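Home safety walk-through, Udbridge – comments from the November round

Entrance and stairs: OK. The handrail is firm all the way up now, thank you to whoever tightened that bottom bracket. Please keep the boots off the second step, dears, I nearly went over them myself.

Smoke alarms: 2 tested, both loud. The landing one chirps, so a fresh battery soon.

Hot water: needs attention. It came out at 140 at the kitchen tap and we like to see about 120.

Medicines and small containers: see comments.

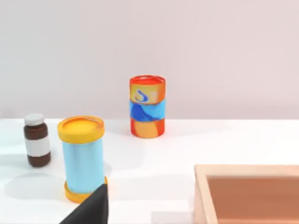 Picture: Lowri Edwards / Udbridge home safety pages

A brown bottle with a plain white band is easy to forget the contents of, so please write the name and the opening month on anything like it. Lids on tight, and up on the high shelf before the grandchildren come – they climb better than we remember!

Kitchen: fire blanket fine, but the towel hook is too near the stove. Move it over by the window, please.

Back door: sticks. Johanna Strebel has promised to plane it.

Next look: 6 months. Checked by Marlies Tanner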